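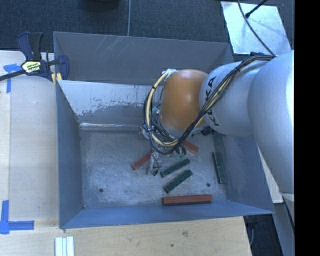 ## Block bins: what's changing from February

The loose blocks at Aderura are moving out of the drawstring bags and into open metal bins. If you have borrowed blocks from us before, most of what you know still applies. The loan period is the same, the shelf is in the same place and the blocks are the same blocks. What's different is how they are stored, how they are sorted and how we'd like them to come back.

The bags had been in use since the collection moved to the Lebrun building. They were cheap and easy to carry, and they were fine for the smaller sets. They were not fine for the long blocks, which wore through the bottom corners, and once a bag had a hole in it the short pieces went missing on the way to the car. Two of the bags had been mended so often that there was more patch than bag. They were also hard to look into. A child who wanted one green block generally tipped the lot out on the mat to find it, and then somebody had to put the lot back.

An open bin solves most of that. You can see what's on the floor of it and reach straight in. The bins are grey, they're second-hand, and the floors are scuffed and scratched from whatever they held before. We've cleaned them and gone over the rims with a file. We aren't going to paint them. Paint would chip within the month and end up on the blocks.

### How the blocks are sorted

The old sets were sorted by shape. That made sense on paper, but it meant one bag was all long blocks and another was all short ones, and a family taking home a single bag couldn't build much with it. Long blocks on their own make a fence. Short blocks on their own make a pile.

From now on each bin holds a mix of lengths, and the sorting is by colour group. The main groups are:

- **Red and green.** The plain rectangular blocks, including the long brick-red ones that everyone uses for bridges and roofs.
- **Blue and yellow.** Mostly the older Brilter blocks. They're slightly thicker than the red and green ones and don't stack level with them, so please keep the two apart.
- **Natural.** Unpainted hardwood, heavier, better suited to older children.
- **Odds.** Arches, wedges, half-rounds and anything else we can't place.

The dark green blocks have been the popular ones for as long as we've kept notes, and the red and green bins will probably always be the first to go out. We've spread the greens across all of those bins so that no one gets stuck with a bin of nothing but red. If yours seems short of green, tell us at the desk and we'll even it up from another.

A few of the reds don't match. There's a brighter red and a duller, browner one, bought years apart, and some have a top face that has faded lighter than the sides from being left on a windowsill. They are the same dimensions and they build together without any trouble. We did think about splitting them up by shade and decided it wasn't worth the shelf space.

### Borrowing a bin

The large bins stay in the building. They're too heavy and awkward for most people to carry, and they take up a whole car boot. For borrowing, the blocks get transferred into a lidded tub at the desk. The tub carries the same colour label as the bin it came from.

A standard tub holds 60 blocks and goes out for three weeks. You can renew it once if no one else is waiting. There's no extra charge for blocks on top of your regular membership, and there's no deposit on anything except the natural hardwood, where the deposit stays as it was last year.

You don't need to tell us ahead of time if you only want to use the blocks here. Pull up a mat and help yourself from whichever bin is out. We ask that you work from one bin at a time and finish with it before starting on another. Mixing a few greens into the blues isn't the end of the world, but it takes a good part of a morning to undo when it happens on a busy day.

### Bringing them back

Tubs come back to the desk, lid on. Please don't tip the contents straight into a bin yourself, even if the bin is right there and obviously the right one. Returned blocks get a wipe and a look-over first, and it's easy to lose track of which ones have been done.

If a block is chipped, cracked or has been chewed by the dog, put it on top where we'll notice it. There's no fine. Most chips can be sanded out, and we'd much sooner know than find it later with a thumb. The same goes for missing pieces. A block that has gone under the couch usually turns up when the couch gets moved, and you can drop it in the slot by the front door at any time, labelled or not.

Some cleaning notes, as these come up a lot:

- A damp cloth is enough for nearly everything. Dry the block straight away.
- Don't soak them and don't put them through the dishwasher. The painted ones lose their edges and the hardwood swells.
- Crayon comes off with a bit of baking soda on the cloth. Permanent marker mostly doesn't, so leave it for us.
- Stickers can stay on. We have a way of dealing with them.

### Noise

Blocks dropped into a metal bin are loud, and we had more comments about this during the trial than about anything else. A block put down flat makes very little sound. A block dropped from shoulder height on the bare floor of the bin can be heard in the car park.

We tried felt in the bottom. It collected crumbs and had to come out again after a week. Rubber matting was better but it curled up at the sides, and the small blocks slid underneath and were forgotten. For now the bins are bare inside, and we've put them on thick carpet squares, which takes the edge off. The quiet hour each morning will be kept as a no-bin hour, with the natural set laid out on the mats instead. It starts at 9.30 am as before.

If you have used a lining at home or at a centre that stays flat and can be wiped down, we would like to hear about it.

### Where everything came from

The bins were bought as a used lot from Sevico, who were clearing out a storeroom. We paid for them from the spring toy sale. There were a few more than we needed, and the spares are stacked behind the dress-up rack. One of them is now the home of the wooden train track, which had been living in a cracked laundry hamper.

The blocks have come from all over. The Brilter sets were in the collection from the beginning. A good number of the reds and greens were donated when a preschool closed, and they arrived in more than one shade and in fairly rough condition, particularly on the corners. Those have all been sanded and checked. When we sorted everything for the move we also did a full count for the first time, and there are 619 loose blocks across all groups, leaving out the odds box. We'd guessed at a lower number – closer to 300 – and had been telling people for years that we were short of blocks. We weren't, they were just at the bottom of the bags.

We aren't looking for more at the moment. If you have a set at home that you'd like to pass on, please ask before bringing it in, and measure a block or two if you can. Anything that matches the red and green ones in width and thickness is useful, whatever its length. Odd sizes are harder to place.

### A few building ideas for a mixed bin

Families who only know the old bags have asked what to do with a mix. These have gone well on the mats over the past few months.

**Bridges.** Two short blocks upright, one long block across. Then see how far apart the uprights can go before the long one drops. Younger children will do this over and over.

**Roads.** Red end to end for the road, green alongside for hedges. It uses up a whole tub quickly and goes well with the small cars, which can be borrowed separately.

**Copy me.** One person builds something with four or five blocks and the other makes the same thing beside it. Harder than it sounds once the blocks are on an angle.

**Colour towers.** Take turns adding a block, red then green, and keep to the order. When it falls, whoever's turn it was starts the next one.

**Pack-up race.** Reds at one end of the tub, greens at the other, laid flat. A tub packed this way closes properly. One packed any old way often doesn't, and forcing the lid is how we lost two of the hinges.

Building cards with more of these are in the rack next to the block shelf. They're laminated, they can be borrowed with any tub, and they should come back inside it.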